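Metal Storage Bins: Frequently Asked Questions

Andier Workshop Supply, open-top bin range

These answers cover the sheet-metal bins we make for benches, packing tables and stockrooms. Questions on lidded boxes are handled on a separate page.

What are the bins made from?

Folded sheet steel, with the seams welded on the outside and ground back. The inside corners are left with a small radius so that dust and chips can be brushed out.

Which finishes are available?

Bare, zinc-plated or powder-coated. Powder coat is applied to the walls only unless you ask for the floor as well. Most customers storing hard parts leave the floor bare, as coating on the floor chips under repeated loading and the chips end up among the contents.

Will a bin scratch a wooden table?

It can. The bottom edge is deburred, but a loaded bin that is dragged will mark soft wood. Lift it, or fit the Tekel felt strip (order code 891). The strip is self-adhesive and should be put on a clean, dry base at room temperature. Leave it overnight before loading.

How do I measure for a bin?

Measure the space at the height of the rim. The rim is the widest part of the bin. Then measure your longest item and compare it with the floor length in the size table. Ordering by rim length alone is the usual cause of returns - a bin that looks long enough at the top may be short at the bottom.

How much clearance should I leave around it?

Allow 2 inches on each side for fingers. If the bin stands against a wall, the back can sit flush.

The floor of my bin is scratched. Is it still usable?

Yes. Surface scratching does not affect strength. Check bare steel for rust where the scratches are deep, wipe with a lightly oiled rag, and wipe again with a dry one before putting wood or paper goods back in. Zinc-plated floors turn dull with use and need no treatment.

Can bins be stacked?

Empty bins nest. Loaded bins should not be stacked, as the upper bin would rest on the contents of the lower one. Nest no more than 9 of the same size or they become difficult to separate. If two bins jam, stand them on end and tap the outer rim with a rubber mallet. Do not pry.

Why are the sides sloped instead of straight?

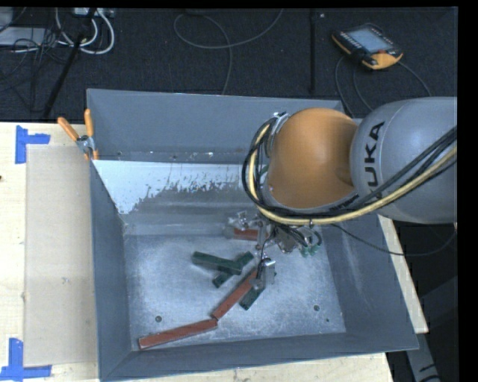 Sloping walls bring the contents down to a smaller floor area and leave a wider opening at the rim for reaching in. The cost is capacity: a sloped bin holds less than a straight-sided box with the same opening. For long, narrow pieces such as the red and green blocks on this floor, the trade is generally worth making, provided the floor is longer than the piece. Pieces longer than the floor will ride up the slope and rest at an angle.

Should long pieces be lined up or dropped in?

For a single layer it makes little difference. For anything deeper, line them up along the length of the bin. Crossed pieces waste space and tend to roll when one is taken from underneath.

Can I keep two colors or sizes in one bin?

Yes, if they are easy to tell apart by eye. Otherwise use the Skulteck divider, a single plate cut to match the slope. It fits the 12-inch bin only and is held by friction.

How do I order a size that is not in the table?

Send a sketch with rim and floor dimensions to Ifeoma Adebisi in custom orders. Wall angle can be left to us. Drawings received by noon are normally checked the same day. Orders placed on a Saturday are entered on the next working day.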